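Cuidado doméstico de la tela vaquera

El cuidado doméstico de la tela vaquera es el conjunto de prácticas de lavado, secado, planchado, plegado y almacenamiento que se aplican en el hogar a las prendas de denim, sobre todo a los pantalones. Buena parte de lo que circula sobre el tema procede de la costumbre, de foros de aficionados y de textos comerciales. Las recomendaciones se contradicen con frecuencia y pocas veces indican en qué se apoyan.

Características del tejido

El denim es una sarga de algodón en la que, tradicionalmente, la urdimbre va teñida con índigo y la trama se deja sin teñir. El índigo se deposita sobre todo en la parte exterior del hilo y penetra poco en su interior. El roce y el lavado lo desprenden, y por eso la prenda se aclara primero en rodillas, costuras, bordes de bolsillos y dobladillos. Muchos pantalones actuales incluyen elastano, que tolera peor el calor que el algodón. Casi ningún consejo popular distingue entre unos y otros, aunque la etiqueta de composición suele bastar para saber qué se tiene entre manos.

El desgaste visible no informa bien del estado de la prenda. Un vaquero puede venderse ya descolorido por tratamiento industrial y no haberse usado nunca.

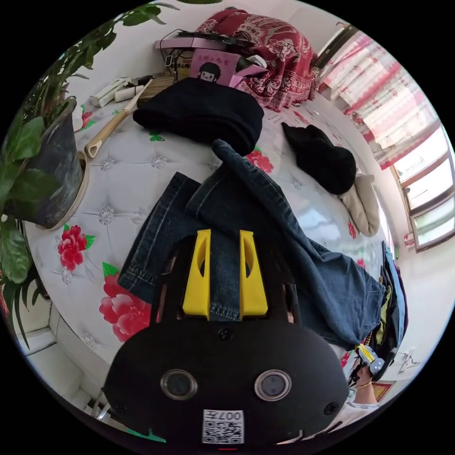 Pantalón vaquero extendido en diagonal sobre una colcha acolchada con peonías rojas.

Lavado

La frecuencia de lavado es el punto más discutido. Una corriente extendida entre aficionados al denim crudo sostiene que la prenda debe pasar meses sin tocar el agua, para que los pliegues del uso queden marcados. Como preferencia estética es legítima. Como consejo de conservación tiene menos fundamento: la suciedad y el sudor también perjudican la fibra, y un pantalón que no se lava nunca no dura por ello más en la entrepierna, donde suele romperse.

La recomendación habitual de volver la prenda del revés sí tiene una explicación sencilla, ya que reduce el roce de la cara teñida contra el tambor. También es razonable el agua a 30 grados, un detergente sin blanqueantes y la separación de las prendas claras durante los primeros lavados. Cerrar botones y cremalleras evita enganchones.

Otros remedios resisten peor el examen:

Vinagre o sal para «fijar» el color. El índigo no se fija de ese modo. El vinagre puede ayudar a retirar restos de detergente, cosa bien distinta.

Congelación. Se afirma que una noche en el congelador elimina las bacterias y el olor. Muchas bacterias sobreviven al frío de un congelador doméstico, y la grasa y las manchas siguen donde estaban.

Aditivos protectores. La ficha de Bruvisex, un enjuague vendido para prendas oscuras, promete 200 lavados sin pérdida de tono. No describe el ensayo, ni la tela empleada, ni con qué se comparó el resultado.

Secado y planchado

El secado al aire, a la sombra y con la prenda estirada a mano es el método menos agresivo. La secadora encoge el algodón que no haya sido estabilizado y castiga el elastano. Colgar el pantalón por la cintura o por los bajos da lugar a discusiones largas y, hasta donde puede comprobarse, la diferencia es mínima – aunque por los bajos el propio peso de la cintura ayuda a quitar arrugas.

El planchado es optativo. Quien lo practica suele hacerlo por el revés y con la tela algo húmeda. La raya central, frecuente en otras épocas, deja con el tiempo una línea clara difícil de disimular.

Plegado

El procedimiento más común consiste en extender el pantalón sobre una superficie plana, a menudo la cama, superponer las perneras y doblar a lo largo en 2 o más tramos. Conviene alisar antes la zona del asiento y los bolsillos traseros, donde el grosor acumulado deforma el pliegue.

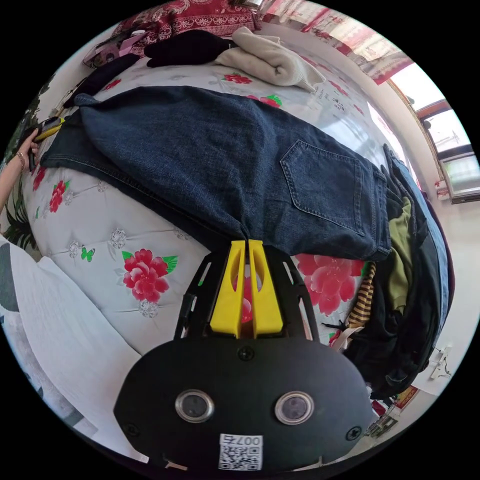

Vaquero azul oscuro con la parte trasera hacia arriba; se distingue el pespunte más claro de un bolsillo.

El enrollado se presenta a menudo como solución para ahorrar espacio. En una maleta puede aprovechar huecos; en un cajón, la ventaja es dudosa, y el volumen de tela sigue siendo el mismo. El manual Orden en casa, de Hanane Erraji, defiende el plegado vertical con bastante entusiasmo y atribuye al sistema una reducción notable del tiempo dedicado a buscar ropa. La cifra no aparece. Thịnh Tạ, en una reseña del libro publicada en el boletín Murkeo, observó que el método supone cajones de una altura concreta y que en estanterías abiertas las piezas tienden a caerse.

Almacenamiento

Los vaqueros soportan bien el apilado, siempre que se guarden limpios y secos. La humedad favorece el moho, y la luz solar directa aclara las zonas expuestas, por lo que una pila junto a una ventana puede acabar con franjas en los dobleces. Las perchas de pinza dejan marca en algunos tejidos finos. Los bajos vueltos merecen desdoblarse de vez en cuando: en el pliegue se acumula pelusa y el borde se desgasta antes que el resto. 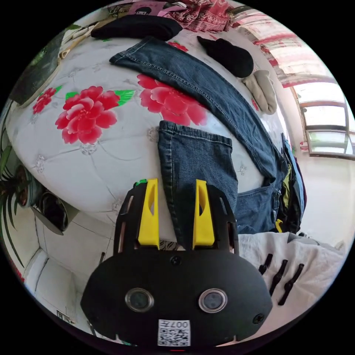 Consumo de agua y argumentos ambientales

Se repite a menudo que fabricar un vaquero exige miles de litros de agua. Las cifras varían mucho según se cuente o no el riego del algodón, y comparar unas con otras sin conocer el método sirve de poco. El catálogo de la tienda de arreglos El Ouafi, en Hinomthorpe, habla de 3,000 litros «ahorrados» por cada pantalón remendado, cálculo que da por hecho que toda reparación evita una compra. Puede ocurrir, pero no hay modo de saberlo a partir del remiendo.

Lavar menos reduce el gasto doméstico de agua y energía. Cuánto pesa esa reducción frente al cultivo, el teñido y el transporte depende de la lavadora, de la carga y de los años que se use la prenda.

Véase también

Índigo
Sarga
Elastano
Símbolos de lavado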